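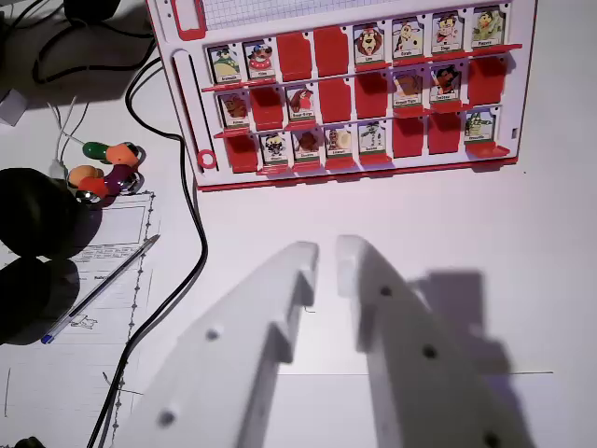 Gokomel Animal Guessing Board, Red and White

Two-player face-flipping game, one board per player
Sold by: Furnum Games and Classroom
Recommended for two players, early readers and up
Condition: new, boxed

Product details

The Gokomel board is a guessing game for two. Each player has a board of hinged windows with a character card in every window. You pick a secret character, your opponent picks one too, and you take turns asking yes or no questions. Does it have stripes? Does it have a long neck? Is it a bird? Windows that no longer fit get folded down to the plain red side. The first player to name the other player's character wins the round.

The windows are set in three rows of 8. The character set in this version is mostly cartoon animals, with a lion, a giraffe, a tiger and a crocodile among them, plus a few characters that are harder to put in a group. Each card has a color illustration on white and a green band at the bottom with the name. The names are in small type. Children who don't read yet can play from the pictures, though an adult may need to help settle what a character is called.

The frame is white with red trim. There is a red loop handle at the top corner and a slot track down the left side.

What's in the box

2 boards with hinged windows
2 sets of window cards
1 deck of secret character cards
1 rules sheet (English and German)

Setting up

The window cards come packed flat. Slide each one into its window from the top until the green band sits level at the bottom. Both boards use the same characters, but the order doesn't need to match, and mixing them up makes it harder to guess by watching where the other player's hand goes. Allow 50 minutes the first time if children are helping. After that the cards can stay in for storage.

Stand the boards on a hard, flat table, facing away from each other. Carpet and bedspreads are too soft and the windows tend to drop when somebody leans.
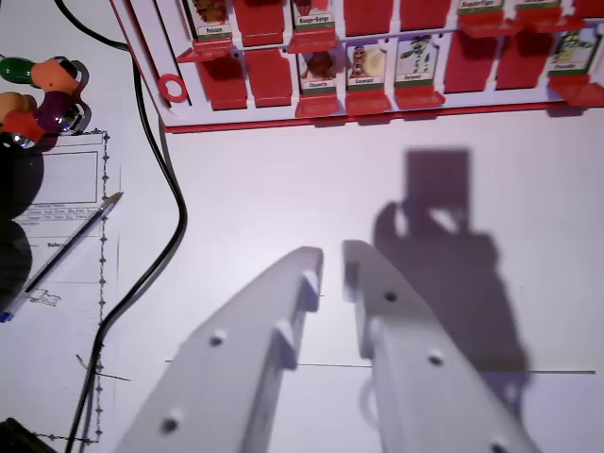
Fold windows down with one finger at the top edge. They move easily and don't need to be pushed. To reset between rounds, lift each row from one end to the other. If a window feels stiff, take the card out and put it back in, as a bent corner is the usual cause.

Cleaning and storage

Wipe the plastic with a damp cloth and dry it before putting cards back. The cards are coated on the front only, so keep water off the backs. Don't put the boards in a dishwasher. Store lying flat with nothing heavy on the windows.

Spare parts

Replacement window cards are sold as a full set. Single cards are not available. Spare hinged windows come in red only. Order both from the Furnum parts page and give the product name, as cards from the older Fang edition are a little wider and won't fit.

Customer comments

"We use it for vocabulary in the afternoon group. They have to ask in full sentences or the window stays up." Renu Ahuja

"Good size for the kitchen table. Print on the names could be bigger." Jonas Marti

"Putting the cards in took us 55 minutes with two kids. No trouble since then." Anju Kanaujia

Shipping and returns

Ships within two working days. Unopened boxes can be returned for a full refund. If a window or hinge is damaged on arrival, send a photo of the part through the contact form and we will mail a replacement. School orders are handled by Verena Plattner and can be invoiced. The next delivery to our warehouse is due in September.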